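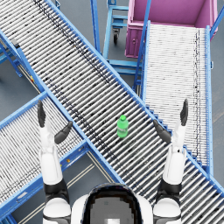 I wish to enquire about the 1988 arcade release of Stometwood, in which the player must reach the eighth floor before the timer expires. On the factory stage, where a green bottle rides the rollers, my score stops at 3,000. Is this a fault in the Wavham home version?
Vanderleia Andrade

Trernix
The behaviour is intended. Each bottle is worth 200 points, and the stage total is capped until all 3 levers have been pulled — the manual omits this. The arcade original applies no cap.

Assunção
I have only played the arcade cabinet and cannot comment on the home version.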